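Grimbridge begins home recording programme to teach robots everyday handling

Cirnlow households to contribute examples of sorting and packing over the coming months

Grimbridge has begun a programme of recording in private homes in Cirnlow, with the aim of building a broad set of examples from which robots can learn to handle ordinary belongings. The programme, known as Ferkholm, opened in July with 15 households and will grow to 100.

Participants use a pair of hand-held grippers, each fitted with a camera, to carry out short tasks in their own rooms. They may pick up an item, turn it, place it in a box or return it to where it was kept. The recordings are then checked and passed to the learning team, which uses them to train the control system for the company's two-armed robot.

"Our earlier examples were nearly all made at a bench in our own building," said Roksolana Kravchuk, Head of Data at Grimbridge. "The system learned that bench very well. It did much less well on a bed or a sofa, where the surface gives way and the pattern of the cloth changes from one house to the next."

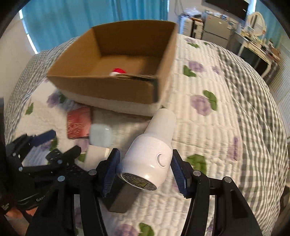 Each household is asked to complete 25 short tasks per visit, using belongings already in the home. Grimbridge does not supply props and does not ask for rooms to be tidied beforehand. Recordings in which an item is dropped or a grip is missed are kept and labelled as such, so that the system may also learn from second attempts.

Training for participants is provided by Symonenko, which has also written the guidance on privacy. Participants may ask for any recording to be deleted, and letters, bank papers and family photographs are to be put away before work starts.

"People pick up the grippers quickly, but they tend to move too fast at first," said Yaroslav Kuzmenko, Training Manager at Symonenko. "We ask them to slow down and to finish one movement before starting the next."

Grimbridge has so far accepted almost 500 recordings under the programme. A further group of households will be invited to join once the first has completed its visits. Flats and shared houses are particularly welcome.

Enquiries from the press should be addressed to Pauline Catterall, Communications Office, Grimbridge. Residents of Cirnlow who wish to take part may apply through the Ferkholm enquiry desk.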